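Runemura Marker Set, User Guide
Section 3: Putting the caps back on the markers
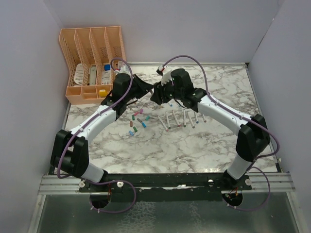

Fig. 3. Caps in the center, markers in a row at the right.

1. Clear a flat table. A smooth top is best, but caps roll on it easily.
2. Lay the markers side by side, slightly angled, with the tips all to one end.
3. Put the loose caps together in one place, near to the markers.
4. Take one marker and look for the cap of the same color. Compare with the tip, not with the white body.
5. Push the cap straight until you hear a click. Do not turn it.

Note: The number of caps and markers on your table can be different. Keep the spare caps in the tray. Single caps can be ordered under part number 1051.

Caution: Caps are small parts. Keep them away from children under 3 years.

6. Store the closed markers lying flat.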